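Section 4: Packing Your Travel Kit and Setting Up at a Temporary Site

Before you start

Read this section if you are taking a Bruruvix label printer away from its usual desk, whether for a stock count, a market stall or a move between buildings. If the printer stays in one place, skip to Section 5.

You will need:

The printer and its power supply
The USB cable supplied with the printer
At least one full roll of labels in the size you plan to print
The cleaning card from the accessory envelope
The Travel profile, saved on the computer you are taking with you

The Travel profile is a stored group of settings that lowers the print speed and turns off the network search. The printer will work without it, but it can take several minutes to start each time while it looks for a network it can't find.

4.1 Saving the Travel profile

Do this before you leave, while the printer is still connected to your usual computer.

1. Open the Flodasent software and wait for the status light in the lower corner to turn green.
2. Choose Printer, then Profiles.
3. Select Travel from the list. If Travel is not in the list, choose Restore Standard Profiles and look again.
4. Choose your label size. The profile does not copy the size from your current settings.
5. Choose Save to Printer.
6. Wait for two short beeps. Do not unplug the printer before the second beep.

Note: The printer holds one saved profile at a time. Saving Travel replaces whatever was there before. If you have made your own profile, export it first (Section 3.6).

Note: If you hear one long beep, the save failed. Turn the printer off, wait 17 seconds, turn it on and start again from step 2.

4.2 Preparing the printer for the trip

1. Print a test label. Check that the text is dark and even from left to right.
2. Turn the printer off at the switch on the back.
3. Unplug the power supply from the wall, then from the printer.
4. Unplug the USB cable.
5. Open the lid and lift out the label roll. Peel back the loose end and fold it under so that the adhesive side does not touch the rest of the roll.
6. Slide the roll guides inward until they meet.
7. Close the lid and press on both corners until it clicks.

CAUTION: Do not move the printer with a roll inside. A full roll is heavy enough to bend the guides if the printer is dropped or tipped, and bent guides are not covered by the warranty.

CAUTION: The print head stays hot after use. Leave the lid closed for five minutes after printing a long batch, and do not touch the metal strip under the lid.

4.3 Packing

Keep rolls, cables and the printer separate from one another. Most damage to printers that come back for repair is from a power supply pressed against the lid.

1. Place the printer in the carrying case with the lid facing up.
2. Coil each cable loosely. Do not wrap a cable around the printer or around the power supply.
3. Put the power supply in the side pocket.
4. Stand the label rolls on end in a rigid bin or box. Rolls that lie on their side for long periods go flat and will not feed smoothly.
5. Put the cleaning card and this guide on top where you can reach them.

Any plain bin with straight or slightly sloping sides will do for the rolls, as long as the rolls don't have to be squeezed in. If you use one without a lid, lay a sheet of clean paper across the top to keep dust off.
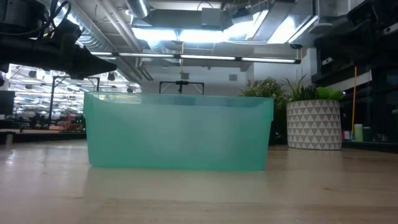 Campbell Office Equipment – Customer Guides and Training

4.4 Choosing a place to set up

At the temporary site, look for a surface that is level and does not wobble. Folding tables are fine if the legs lock. The printer needs a clear space in front for the labels to come out and enough room above for the lid to open fully.

Keep the printer away from:

Direct sunlight, including sun through a window later in the day
Heaters, fans and air vents
Open doors in wet or dusty weather
The edge of the table, where the cable can be caught by people walking past

If the printer has been in a cold vehicle overnight, leave it in the closed case indoors for an hour before you plug it in. Moisture can form on the print head when a cold printer is brought into a warm room. Label rolls should be left to warm up for the same time.

4.5 Connecting the printer

1. Set the printer down with the switch off.
2. Connect the power supply to the printer first, then to the wall outlet.
3. Turn on the computer and sign in. Wait until the desktop has finished loading.
4. Connect the USB cable to the printer and then to the computer. Use a port on the computer itself if you can – small hubs often do not carry enough power.
5. Turn the printer on. The front light blinks amber and then stays green.
6. Open Flodasent. The printer should appear in the list within 28 seconds.

If the printer doesn't appear, choose Find Printer from the Printer menu. If it still doesn't appear, see 4.8.

Note: Do not use an extension cord that is already running a heater, kettle or other high-power appliance. The printer may restart in the middle of a job.

4.6 Loading labels

1. Press both lid tabs and open the lid.
2. Slide the roll guides apart.
3. Hold the roll so that the labels feed from the top, with the printed side facing up.
4. Lower the roll between the guides and slide them in until they touch both sides of the roll. They should touch but not grip.
5. Pull the end of the labels forward until it passes the front edge of the printer.
6. Close the lid and press on both corners.
7. Press the feed button once. The printer moves forward by one label and stops.

If it keeps feeding, the label size in the profile does not match the roll. Turn the printer off, correct the size in Flodasent, and save the profile again as described in 4.1.

A standard roll holds 265 labels. The software counts down from this number, but only if you choose New Roll after loading. For a part-used roll, choose Other and type in your own estimate.

4.7 Printing a first batch

Print a short batch before you start the real work.

1. Open the label file you plan to use.
2. Set the number of copies to 5.
3. Choose Print.
4. Check the first and last labels. The text should sit in the same position on both.
5. If the text drifts up or down, choose Printer, then Calibrate, and let the printer feed three blank labels.
6. Print the short batch again.

Printing is slower with the Travel profile, and a full roll takes almost 13 minutes. This is normal. You can raise the speed under Printer, Advanced, but print quality may suffer if the power supply at the site is uneven.

CAUTION: Do not pull on labels while the printer is running. Wait until the front light stops blinking, then tear downward against the cutter edge.

4.8 If something goes wrong

The front light does not come on
Check that the power supply is pushed fully into the printer. Try another wall outlet. If the outlet is controlled by a wall switch, make sure the switch is on.

The front light stays amber
The lid is not fully closed or no labels are loaded. Open the lid, check the roll, and close it again.

The printer does not appear in Flodasent
Unplug the USB cable at both ends and connect it again. Try a second port. Restart the computer if neither helps. Work laptops are sometimes set to block new devices, and in that case you will need your IT department to allow the printer before you travel.

Labels come out blank
The roll is upside down, or the labels are the wrong type. Only use direct thermal labels. Scratch a label with a fingernail: a thermal label shows a dark mark.

Text is faint on one side
Clean the print head with the card supplied (Section 6.2). If the text is still faint, check that both corners of the lid are pressed down.

Labels curl or peel inside the printer
Stop printing and turn the printer off. Remove the roll, take out the loose label by hand, and wipe the roller with a dry cloth. Do not use a knife or scissors inside the printer.

4.9 Packing up and returning to normal use

1. Finish or cancel any jobs still waiting in Flodasent.
2. Choose Printer, then Roll Status, and write the remaining count on the inside of the roll.
3. Follow the steps in 4.2 and 4.3.
4. When the printer is back at its usual desk, connect it and choose Profiles, then Standard, then Save to Printer.
5. Turn the network search back on if you print from more than one computer.

If you borrowed the carrying case from the Campbell loan desk, return it by noon on Thursday of the week shown on your loan slip. Empty the side pocket first. Power supplies left in returned cases are kept at the desk until the end of the month.

Continue to Section 5 for network printing.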